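Thursday, textile bench, notebook of Tomoyo Kamata

Subject: shrinkage of cotton terry after washing, second batch from Wollness.

Started at 9 with the 16 swatches Tomomi cut last week. All were marked with the ink pen, two lines at right angles, and measured dry before washing. Washed at 45 degrees with the plain powder, no softener. Kumiko asked me to write the softener down every time, so: none.

The swatches from the inner part of the roll shrank more along the length than across. I had expected the same in both directions. Maybe the cloth was pulled when it was rolled, I must ask Bolen how they wind it.
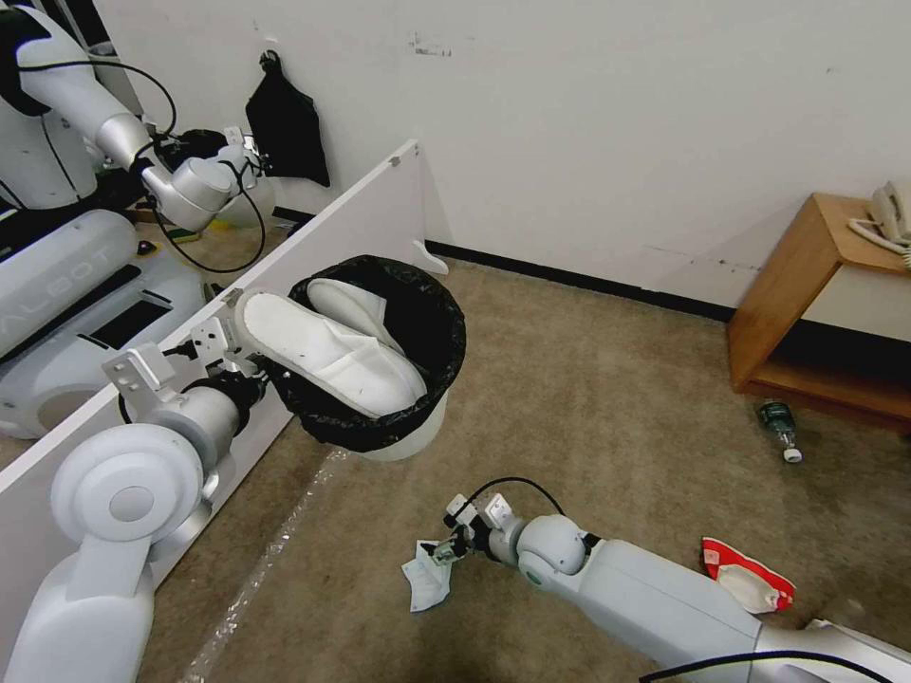 White terry slipper over the bin.

Drying: 59 minutes in the small dryer, low setting. Three swatches curled at the corners and I could not measure them fairly. I pressed them under the glass plate and will try again after lunch. Please do not iron them, Toshiko, the loops become flat and the colour reading changes also.

Lint from the filter was grey, although the cloth is white. Some fibre from the older job probably stayed in the drum. Next time I run the dryer empty first.

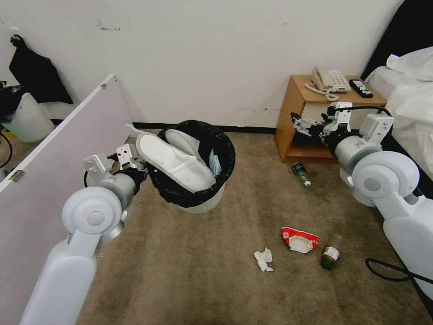

Afternoon

Two of the three curled swatches are good now. The third still lifts, so I left it out of the table. Mr Hoshino wants the rub test to go to 2,000 cycles instead of stopping at first wear. The machine is free after 3, but the felt pads are nearly finished and Tsolakis has not answered my order.

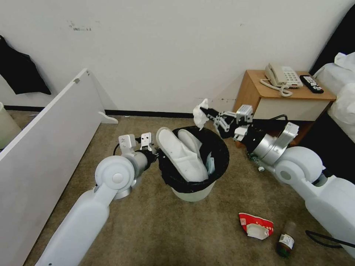 Crumpled tissue, bin with black liner.

To do: buy pads, ask Bolen about winding, copy the numbers to the shared sheet before Tomomi leaves.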